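Ice, limes and where to put the scoop

Posted in: Kitchen, Setup notes

I spent part of February working out a drinks table that does not need attention once people arrive. The previous version was a counter with everything pushed to the back of it, and it failed in the same way each time. Water from the ice reached the napkins, the lime knife went missing under a towel, and the glasses collected beside the sink where they blocked the faucet. These are the notes from the rebuild. Most of it is about ice, which causes most of the trouble.

The table

I used the long table from the back room in Losdale, with a white one pushed against its side for overflow. The long one gets covered in brown paper. I tried a cotton tablecloth first. Cotton takes up water, holds it, and passes it along to the finish underneath, and you do not see the damage until the cloth comes off. Brown paper darkens at once where it is wet, so you can find a leak before it spreads. It also takes pencil, and I outlined the footprint of each item on the first run so that I could put things back after wiping down.

My roll came from Gounder, the packing supply place off the main road. It is 60 feet long and wide enough to do the table in one pass. Cut it long, fold the ends under, and tape on the underside only. Tape on top catches the edge of a tray when you slide it. If the paper has a curl from the roll, lay it curl side down overnight with something flat on it. An iron on low also works but leaves a smell.

Seams are a problem on two counts. Water runs into them, and stemmed glasses rock on them. If your paper is too narrow for one pass, put the seam along the long edge farthest from where people pour.

Ice

The freezer holds four Tonora trays, which make a plain cube with flat sides. I have used smaller ice and do not recommend it for a table that stands for an evening. Small pieces have more surface for their weight, they melt faster, and when they melt a little and settle they freeze to each other in the bowl. A larger cube stays separate for longer and is easier to scoop cleanly.

Clear cubes are a matter of appearance, with one practical benefit. Cloudy ice has trapped air in it and cracks more readily when a drink is poured over it. Boiling the water beforehand made a small difference in my freezer. Letting the trays freeze slowly, wrapped in a towel with the lid off, made a larger one. I do the second and skip the first.

I ran one timed test with a full bowl at room temperature, lid off, no insulation. After 59 minutes I poured off 11 ounces of water. That was more than I expected and it settled the refill question: the bowl gets drained and topped up once an hour, and the refill comes from a covered container in the freezer that has already been broken up. Cubes straight from the tray stick together in clumps if the tray was overfilled, and breaking them up at the table puts chips everywhere.

The bowl

A bowl with a flat base is more stable than an ice bucket and easier to reach into from either side. Mine are from a set by Staranico, bought for salads. They are light, they do not ring when the scoop hits the rim, and they nest for storage. The drawback is that the outside sweats. Condensation runs down the side and pools at the base, and on bare paper it makes a ring that eventually goes through.

The fix is a tray under the bowl. I went through a round one, a slatted one and a flat rectangular one. The round one wasted the corners. The slatted one let the water through, which defeats the purpose. A flat rectangular tray with a small lip catches the runoff, and there is enough room left over in front of the bowl for the citrus. The tray can then be carried to the sink as a unit, bowl included, and emptied without moving anything else.

I put the tray near the middle of the table and not at the end. At the end, everybody stands in the same spot. In the middle it can be reached from both long sides and the traffic splits.

The scoop

This took more trial and error than it should have. The scoop cannot live in the ice. The handle gets cold and wet, cubes freeze onto it, and sooner or later it slides under and someone goes in after it with their fingers. It also should not stand in a cup of water, which is common in restaurants and creates a second thing to knock over.

I keep a stainless steel scoop on the paper just in front of the tray, handle pointed toward the ice. You pick it up, it is already facing the right way, and you set it down in the same place. Drips go on the paper where they can be seen. I considered a small saucer under it and tried this for one evening. The scoop is longer than the saucer and tipped out of it each time.

If you are buying one, check the gap between the handle and the bowl of the scoop. A shallow angle forces your knuckles against the rim. Holes in the scoop are useful if you are slow about draining, and otherwise not needed.

Limes

Limes stay whole until they are wanted. A cut wedge dries at the edges within the hour and starts to taste bitter from the pith. One goes out on the tray as a marker for where the citrus belongs, and the rest stay in the refrigerator. Take them out half an hour before people arrive. A cold lime gives less juice, and rolling it under the palm on the board helps only if it has warmed up first.

Cutting happens on a wooden board at the far end, well away from the ice. The distance matters for two reasons. Juice and seeds do not end up in the bowl, and whoever is cutting does not have their elbow in the way of whoever is scooping. A board wide enough for a lime and a knife is wide enough. Mine also carries the measuring spoons, for syrup, and they stay there because syrup spoons put down anywhere else glue themselves to the paper.

Cloths

One folded cloth, near the right edge, dark or gray. I stopped using white. A white cloth looks dirty after the first wipe and people then avoid using it, and a towel that goes unused is an obstruction. Fold it so that it can be opened one layer at a time; you get several dry faces before it needs replacing. Put a second cloth under the first if you have one to spare. When the upper one is done, take it away and the replacement is already in position.

Microfiber wipes glass better but does not hold much water. For the table I prefer plain cotton with a flat weave. Terry leaves lint, and the lint shows on stemware.

Glasses

Stemmed glasses on a crowded table fall over. I have tried them upright in rows, upside down on the paper, and hung by the stem. Upside down traps damp air in the glass and leaves a musty smell after an hour or two. Hung by the stem would be best but requires a rack I do not own.

For now the spare wine glasses lie on their sides on a metal tray at the near right corner. A glass lying down cannot be knocked down. They need to be spaced so that the bowls do not touch, and it helps to turn them the same way so the stems do not cross. I would not carry a loaded tray like this any distance. It is for holding glasses in one place.

The wooden stand with the angled pegs is for tumblers and mugs that have been rinsed. They drain mouth down at an angle, so air gets in, which solves the smell problem described above. Load it evenly. The base is round and not very heavy, and three tumblers on one side will tip it. I oil the wood twice a year with mineral oil. The pegs go gray first, at the ends, where the water sits.

Plastic

Keep one clear bag at the side of the table, where the two tables meet. Bottle caps, spent limes and foil all go into it. Clear is better than black because you can see when a teaspoon has gone in with the rinds. That has paid for itself already. I would like a clip to hold it open and have not found one that grips a table this thick.

Order of setup

I do it in the same order each time. Paper, then tray, then board, then stand and glass tray, then cloths. The scoop goes down next, and the ice last. I allow 60 minutes for the whole thing, and half of that is polishing glasses. If the ice goes out earlier than last, you are draining it before anyone has had a drink.

Bowl colors are whatever is clean. I have swapped them around without any effect on anything, although a pale bowl makes it easier to see how much meltwater has collected at the bottom.

Still open

The measuring spoons need a rest of their own. The tray could be slightly larger, with a taller lip. I also want to repeat the melt test with a folded towel under the bowl, and once more with the bowl chilled in advance, to see which one buys more time. My guess is the chilled bowl, for the first quarter hour only. If I get usable numbers I will add them at the bottom of this post.
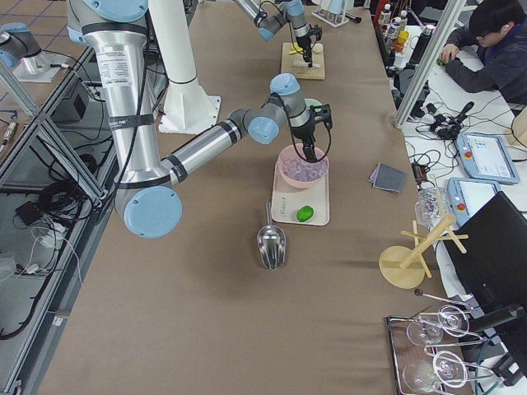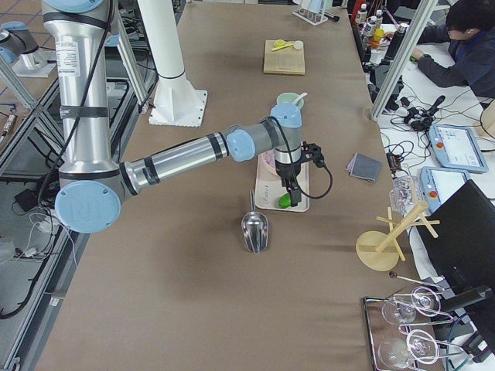 Brown paper down, tray near the middle, scoop in front of it; cloth, wooden stand and the two stemmed glasses on the right.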